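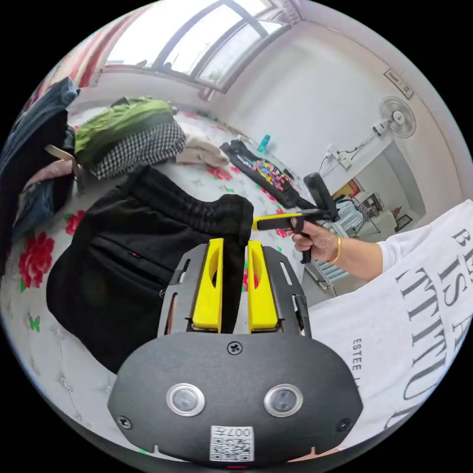

Trousers, then! I promised in the last newsletter that I'd report back once we'd moved on from tea towels, and I've now spent the best part of January folding clothes on a bed with a gripper in each hand, so I feel qualified to say something.

For anyone who has joined since the autumn, the short version is that Vokum (the project, not the vacuum cleaner people, we do get the emails) is trying to teach a pair of robot arms to put laundry away. We don't program the folds. We hold the same sort of grippers the robot has, do the job ourselves, and the recordings go off to Kenneth Fajardo, who turns them into something the arms can learn from. He has told me how several times and I nod.

I'd assumed trousers would be easy. Two legs, one on top of the other, in half, done. But try it with a pair of fingers that only open and close! The black drawstring pair gave me the most grief. You get hold of the waistband, and it's elastic, so it bunches up towards wherever you're pulling and the other side creeps in to join it. Then there's the zip on the pocket, which is stiffer than everything round it and makes its own little ridge in the fold. With my own hands I'd smooth that out without thinking. With the grippers I have to decide to do it, close the fingers, and stroke it flat with the tips like somebody icing a cake in oven gloves.

Gerardo Umali came round to watch one evening and said my first goes were far too fast. He was right, annoyingly. I was folding the way I fold when I want to get downstairs and watch something. What the robot needs is for me to arrive at the cloth, settle, close, and only then lift. He also noticed I was letting go with a flick. I do this with real washing too, apparently. If I flick, the robot will flick, and its shirts will end up behind the radiator.

The flowery sheet has caused some discussion. Imelda Bautista thinks we should be working on something plain, at least to begin with, so that there's less for the robot to be confused by. I think people have flowery sheets! They also have a jacket lying about, and something denim, and a bag nobody's put away, and if the thing can only manage on a bare white table then it's no good to me or anyone I know. We've settled on doing it both ways. Imelda is taking the plain half at her place and I'm carrying on at home with mine, and we shall see whose recordings Kenneth complains about less.

So far I've sent in 174 recordings and he has kept nearly all of them. The ones he threw out were mostly my fault. Sometimes I wandered out of position halfway through to answer the door, and there was a bad run where I kept picking up the sheet along with the trouser leg. You can't feel the difference through the handles, that's the trouble. You squeeze, you lift, and up comes half the bed. My trick now is to come in low from the side, nearly parallel to the mattress, and pinch just the hem. If somebody has a better one please write in, because mine makes my wrists ache.

On that subject, have a rest every 30 minutes. I know it's in the notes. I ignored the notes. Put the grippers down, shake your arms out, get a drink, and start again with a different garment so you don't go on autopilot. Light matters as well — I do most of mine in the daytime with the curtain pulled back, and the few I tried after tea came back from Kenneth with a polite question mark.

Alfredo Bañez asked whether it wouldn't be simpler to drive the arms directly by remote control, as they do with the Kalach set-up. We did try that, back before most of you were getting this. It's good fun for an afternoon. But there was one rig, and it lived in the workshop, and you had to book it, and you'd get perhaps 4 decent folds before something needed resetting. With the hand-held ones I can do a batch before lunch in my own bedroom on whatever happens to be in the ironing pile. I do miss seeing the arms move, mind you. You get a small thrill from that which you don't get from holding a pair of trousers in mid-air on your own.

The target for the clothes set is 300 from each of us, so I've a fair way to go. Jackets are next on my list and I'm not looking forward to the sleeves. Mark Anthony Sarmiento has a spare pair of grippers if anybody would like to join in, and he'll bring them round and show you how to charge them. Odd socks also wanted, any size, washed please.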